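Folding and Basket Storage: Frequently Asked Questions
Pludix household care pages - textiles section

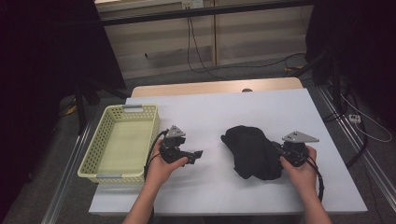
Toshiko Kubo writes: My dark cloths come out of the dryer in a ball and go into the basket the same way. Does it matter, if they are only going to be used for cleaning?

It matters for space and for lint. A cloth stored in a heap takes up more of the basket than a folded one and holds creases that do not wipe flat. For rough cleaning the creases are harmless. For glass and screens, fold.

What surface should I fold on?
A smooth, hard tabletop, larger than the opened cloth. White or pale surfaces show dark lint, so they can be checked and wiped between loads. Avoid folding on carpet.

How do I open out a crumpled cloth?
Find one corner, then follow the hem to the next. Lift by both corners, let the cloth hang, and lay it down starting from the far edge. Smooth from the center outward. Do not pull on knits - they stretch along one axis and will not fold square.

How many folds?
For a square cloth, fold in half, then in 3. The Illholm basket takes this size upright. Thin cloths can be folded once more.

Does the basket need perforated sides?
For dry cloths, no. For anything that may still be slightly damp, yes. Openings in the sides let air reach the middle of the stack. A solid box should only be filled after the cloths have cooled and dried completely.

Can I stack full baskets?
Only models with a rim made for it. The Stodanon range is stackable to 3 high when evenly loaded. Open-topped baskets without a stacking rim will press on the contents.

How do I clean a plastic basket?
Warm water and dish soap, with a soft brush for the holes. Pale plastic picks up dye from damp dark fabric; Bilyk cleaning paste removes light marks. Rinse, and dry upside down.

Should black and white cloths be kept apart?
In the wash, yes. In storage, only while the black ones are new. Mwanaisha Kaijage asked whether vinegar sets the dye. It does not set the dyes used on most cotton sold today. Wash new black cloths separately in cold water until the rinse runs clear.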